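Features Homes Craft Food Weekend Subscribe

Magazine > Home Life > Desk & Craft

The Great Marker Sort

A desk drawer, a few bins and one very stubborn orange highlighter habit
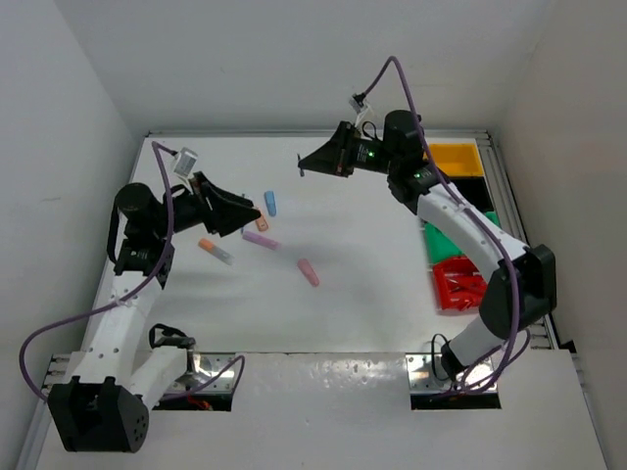 Five pastel markers on a white tabletop, with colored bins lined up at the right.

I own too many markers. I have a drawer of them in Kinness that won't close all the way, a mug of them by the phone, and a zip pouch that goes everywhere with me and leaks. So when the Flullitora craft store over on Fraser Street put its sorting bins on sale in March, I went in for one and came home with enough for the whole desk (plus a glue stick I didn't need).

Pastels are my real weakness. A good lilac makes even a dentist appointment look like something to look forward to, and I use orange for anything with a deadline, so my planner in a busy month is basically a traffic cone. The trouble is that pastels get everywhere. You take the lilac out for one heading, then you want the orange, and before lunch they're all lying around in the middle of the desk and you're writing your grocery list in eyeliner.

My old system was a single big pencil case, 12 dollars from Greratine, very handsome, completely hopeless. Everything sank to the bottom! Bins are better because you can see in, and because dropping a marker into one takes no thought at all. I keep mine in a row down the right side of the desk, within reach, with the middle left clear for paper. Left-handers will want to flip that.

Color-coding the bins took me a couple of tries. First I matched marker to bin, which looked gorgeous and fell apart as soon as I bought a mint one and had nowhere to put it. Now I go by job: planner, letters, kids' school forms, and one for anything that's drying out and deserves a last chance on scrap paper. Test them when they go in. I had 20 markers in that drawer that I'd been faithfully moving from house to house, and almost 12 of them were dead.

The whole sort took me 20 minutes with the radio on, and most of that was scribbling. Caps on until they click, store them flat if they're double-ended, and wipe the bins out now and then — a damp paper towel gets most ink off if you catch it early. I still have the leaky pouch. I'm working up to it.

More in Desk & Craft
Wrapping Paper Storage for Small Closets
Is It Time to Toss the Glitter?
A Better Way to Keep Stamps
Our Favorite Planners for Messy People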